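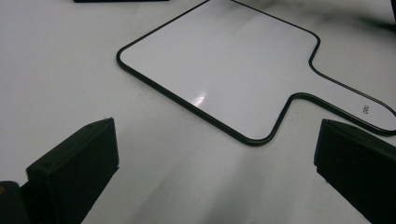 Why I Still Want Us to Put Our Hands Up

I've been going to our residents' meetings in Ivside for 8 years now, and I'd like to make a small plea on behalf of voting in the open. You know, the old way, where somebody reads out the question and you stick your arm in the air (or wave whatever you've got handy) and everybody can see what you think.

Last September we went over to an online form. It was sold to us as quicker and fairer, and I was all for it, I really was! You get a link, you tick your boxes over a cup of tea, and that's you done. But then came the business of the Prukow Lane parking bays. We'd always had a good noisy argument about parking. This time 40 people filled in the form, only 19 bothered with the meeting afterwards, and the whole thing was settled before any of us had opened our mouths.

I can hear the objection already, and it's a fair one. Some people hate being looked at when they vote. If you live next door to the man who wants the bays, you may not fancy voting against him while he's sat in front of you. I've felt that myself, and I once kept my arm down over the hedge rules for no better reason than wanting a quiet life. For picking who runs things, fine, keep it secret. I wouldn't change that.

Parking and hedges and bins are different, though. We have to go on living with each other after those. When I can see that the woman across the road disagrees with me, I can go and ask her why over the biscuits, and 2 times out of three I come away thinking she's got a point (very annoying). A pie chart can't tell me any of that. It doesn't hesitate, either, and I do love watching a room hesitate. Half an arm goes up, it wobbles, it comes down again, and a decent chair will stop and say hang on, shall we talk about this a bit more?

So keep the form for those who can't get out on a Sunday evening, by all means. I'd just like the rest of us back in the hall, arguing about bins and voting where we can see each other.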